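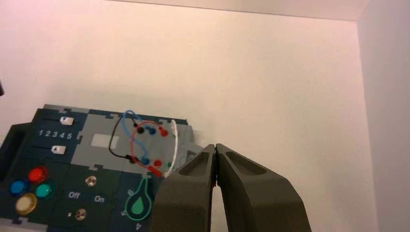

What do you put on a busy board so it stays fun past the first week? Parts that feel different from each other: something that slides, something that clicks, something that pushes down and comes back up.

OK so this is going to be a long one, because I have been deep in control panel boards for months and I have opinions! Sliders, buttons, switches, labels, all of it. Get a drink.

I started in April with one plank and a drawer full of leftover knobs. The first board was terrible. Everything on it was a switch. Same size, same click, same height off the wood. My kid flipped them all once and walked off to play with the box.

So, sliders. I love a slider. A knob on a track with the numbers 1 2 3 4 5 printed next to it is one of the best things you can give a small person, because suddenly the knob has places to go. "Put it on 4." "Now take it back to 2." We got a whole afternoon out of that.

White numbers on a dark board, by the way. I tried gray numbers on light blue and could hardly find them myself in the evening.

Also, two sliders beat one by a mile. With one, you move it. With two, you race them, or one is the engine and the other is the heater (the heater is always on 5 at our house, even in summer).

Buttons next! The diamond layout is my favorite: red on top, blue on the left, green on the right, yellow at the bottom. It looks like a game controller, so grown-ups can't keep their hands off it either. And four colors is plenty for a copycat game. You press red, blue, red, they press red, blue, red, and then they make up one that you completely fail.

I had my first set in a straight row. It works fine, but the diamond is so much nicer for little hands – you can rest a palm in the middle and reach all of them.

Off and On labels. Put them on! I left them off my second board because I figured a kid who can't read won't care. She can't read and she cares a lot. She asked me which side was "go" and I had to write it on masking tape.

Pictures that mean something vague are great too. A drop shape with some green in the bottom half? Could be fuel, could be water, could be soup. We have been low on soup many times.

Let me talk about sections, since a few of you asked. I am a total convert to boards made in pieces with jigsaw edges that lock together. You can do the button piece on one evening and the slider piece on another, and if you mess one up you only redo that one. I cut up a perfectly good single-piece board to get there and I'm not sorry.

Tips if you want to cut your own: make the knobs of the jigsaw fat. Skinny ones snap. Cut the neighbor from the same template, then sand a little, test, sand a little more. I went too far on one pair and it wobbles like a loose tooth.

Dark colors for the base, bright colors for the parts you touch. I did navy, gray and a deep green on my latest and I am SO happy with it. Fingerprints don't bother me at all on the navy.

Where I get stuff: the knobs on my latest came from Pikico, and the push buttons are from a mixed bag by Lahlou. I picked through the bag for the ones with a good spring. The rest are in a jar, waiting for a board that wants mushy buttons.

My total for the latest one, paint included, was nearly 900 grams on the kitchen scale. Yes, I weighed it! It has to go in a backpack for train rides, so I care. The single-piece one was a brick by comparison.

Hanging it: low. Lower than you think. I put the first one at my own elbow height like a genius, and she had to stand on a stool to reach the switches. Now it lives on the side of the couch, and she sits on the floor and drives the couch.

Things I want to try next: a dial that clicks at each stop, a little door with a latch, and some kind of crank. I'd love a crank. If you've made one that survives a four-year-old leaning on it, please send pictures of the back. I want to see how it's fixed on.

Somebody asked about sound. Mine makes none except the clicks, and we do the rest with our mouths. The couch has a very good reversing beep.

Oh, and cleaning! Soft toothbrush along the slider tracks. Cracker crumbs get in there and then the knob sticks at 3.

Going to go paint a latch now. Send me your boards, finished or half done, I want to see all of them!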